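Equipment planning, January 23, 2020

I took the notes again, so blame me for gaps. We started with the hand-held grippers. Dranska quoted us for 9, Turex for 2 plus spares – we're leaning Dranska.
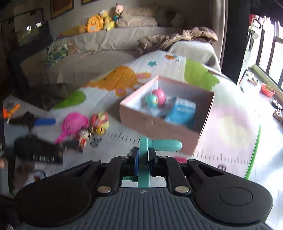
Spare fingers come out of the December money. I asked for a line for props too, and toys in an open pink box are cheap enough to say yes to. Agreed, up to $100.
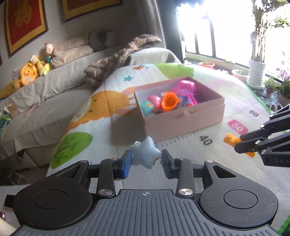
Storage next. Dusero wants more than 31 days to deliver shelving, so I'll call Ngui first.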